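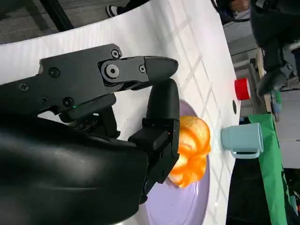
3. Fitting and checking the fingers

Power down before you touch anything. I mean properly down, at the wall. I've had a finger close on my thumb at the Florkham cell and I don't recommend it.

3.1 Start with the upper finger. Put a hex key in the big silver pivot bolt and nip it up until the finger swings freely but doesn't rattle. Then go round the smaller black screws — they work loose long before the pivot does.

3.2 Do the lower finger the same way, then close the pair by hand. I like the tips to meet without one riding over the other.

Note: write your settings on the Zatum sheet as you go. You will not remember them after lunch (I never do).

3.3 Power up and run program 328. It's a slow close on something soft and lumpy, set near the rim of a plate, and it soon shows you if the pads are biting unevenly.
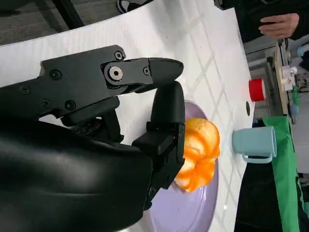
Alemneh disagrees with me on the order here and would run 328 before touching a single screw, so there's a "before" to compare with. Fair point, and if you've got the time, do both!

3.4 With two arms on one table, test them one at a time first, then together at speed 4. Keep a hand on the stop button.

Caution: never reach across the table while either arm is live, even to rescue a mug.

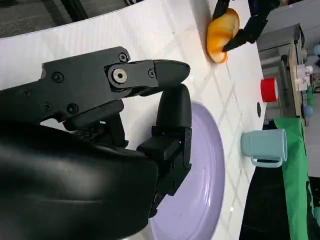 Fig. 3: Both grippers at the table, one holding the orange piece.

3.5 If a finger stops short, look up fault 43 in the back before you start undoing things.

Last updated: August

Comments

Lundgate: Does 3.1 apply to the older pivot bolts as well? Ours take a different key.

Florkham bench: Yes, same job, just go gently with them.

Lundgate: Thanks, sorted. Fault 43 was a loose screw.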